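Reunião quinzenal — bancada de garras
Quarta, 14h, sala de cima. Ata rápida, corrijam o que estiver mal.

1. Comparação Ilamura / Nunine
Ilamura: 46 tentativas em têxteis, Nunine ainda a meio. Dedos da Ilamura agarram bem tecido liso, escorregam no pelo comprido. Nunine mais lenta a fechar mas segura melhor. Não comparar números até as duas terem a mesma série. Ficou decidido manter a mesma força de fecho nas duas.

2. Controlador Antwi
Atraso no comando de fecho continua. Firmware novo instalado só num braço — falta o outro. Registo de ontem tem nearly 900 linhas de aviso, quase tudo repetido. Ver se dá para filtrar.

3. Câmara de pulso
Discussão longa. Muito perto do objeto perde-se foco no fundo e as zonas claras queimam. Chenille é o pior caso: dois panos encostados, mesma família de cor, e a segmentação junta tudo numa peça só.
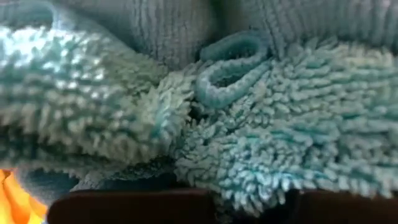
Proposta: pegar pela alça de tecido em vez do pelo, sempre que haja uma à vista. Testar primeiro com exposição fixa, depois automática. Houve quem preferisse mudar já a lente, fica para depois. Anotar a alça como classe separada, senao não serve de nada.

4. Compras
Orçamento da Gotport: 3.840 euros, 2 pares de dedos incluidos. Caro. Pedir preço sem a calibração.

Pendentes
— acabar série Nunine
— firmware no segundo braço
— resposta à Gotport até ao fim do mês

Próxima: mesma hora.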